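In Praise of the Mismatched Stack

By Daiane Trindade

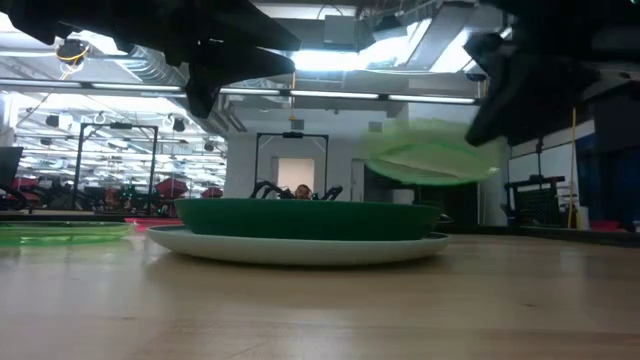 Nadhirah Pasaribu wrote to me after my last column to say that she could not live with it, and she meant it kindly. Plates go with plates, she said, bowls go with bowls, and a green bowl parked inside a white plate is a job left half done. She would like every shelf in her house to look as if it came out of one box on one morning, and she wanted to know whether I was really going to defend the other way of doing things in public.

Well, Nadhirah, I am, and I hope you'll put the kettle on, as I'm going to take my time over it.

I grew up in a house on Conceição Street where dishes arrived one at a time. My grandmother had a few pieces of Flornard, white with a thin gold line, that came out for baptisms and for the priest, and everything else was whatever had been given, won, inherited or left behind by a guest after a potluck. There was a cupboard beside the stove with 7 shelves in it (my uncle built it, and he was a man who never knew when to stop), and on those shelves the dishes lived in families of her own devising. A soup bowl sat in its dinner plate. A dessert dish sat in the soup bowl. You reached in with one hand and came out with a place setting, and a child of five could lay the table for the whole family without being told a thing.

I thought every home worked like that until I got married and was given a proper set. It was Plernska, forty pieces, all in a gray that the woman at the store called "fog." I loved it. I still love what's left of it. I put the dinner plates in one pile and the salad plates in another and the bowls in a third, the way the leaflet showed, and for the first year I felt very grown up every time I opened the door. Then the chips began, and a bowl went in the sink one November evening, and then another, and I found that a matching set has a sad way of keeping score. You open the cupboard and what you notice is the gap. My grandmother lost dishes all her life and I don't believe she ever had a gap.

So over the years I drifted back to her ways. A deep green bowl with a broad, low shape is a lovely thing inside a wide white plate, with that narrow band of white showing all the way around it like a collar. Put the same bowl on a green plate and you hardly see it. I'm not a person with an eye for design, my sister got all of that, but I do know that when I set soup down in front of somebody in a dark bowl on a white plate they sit up a little. And if the plates around it are that see-through lime green plastic that every family seems to pick up somewhere along the way, so much the better. They catch the light, and they cheer up a plain wood table more than any runner I ever ironed.

Plastic is where I lose a good many readers, I know. I got a long letter once from a gentleman who felt that plastic plates belong at a picnic and should be made to stay there. I can only say that I have grandchildren, and that I have swept up enough china in my time. The green ones go out on the table next to the good ones in my house, on the same day, for the same people, and my oldest friend has eaten birthday cake off one without any loss of dignity. What I can't stand is the house where the children get the plastic and the grown-ups get the china and everybody knows their rank by what's in front of them.

Now, Nadhirah does have a point, and I said I'd be fair to her. Stacking a bowl in a plate takes up room. Do it for a large household and you'll fill a cupboard that would have held twice as much the tidy way. I went to see my niece's new apartment last spring, where the kitchen is about as big as my pantry, and I kept my opinions to myself and helped her stack her bowls in bowls, as there was simply nowhere else for them to go. She has one of those wire risers from Trernine that makes 2 shelves out of one, and I'll admit I came home and looked for one myself. A small kitchen makes its own rules, and no newspaper column is going to argue with it.

She's right about washing up, too. It is easier to put things away by kind when you have a full drainer and tired feet. I have nights when the plates go in one heap and the bowls in another and I shut the door on all of it. In the morning I usually put them back in their pairs while the coffee is coming through - it takes a couple of minutes, and I like having something quiet to do with my hands before anyone else is up.

But a shelf that looks as if it came out of one box on one morning? I wouldn't want it now, even if somebody carried it in and unpacked it for me. When I lay my table I like to see that the things on it came from different places and have had to learn to sit together. The white plate was from my mother-in-law, who didn't care for me at first. The bowl I bought for myself after a hard winter. I put one in the other some years ago without thinking much about it, and they have gone to the table that way ever since.

Come for lunch, Nadhirah. You can stack the dishes however you please afterward, and I promise to wait until you've gone home before I move them.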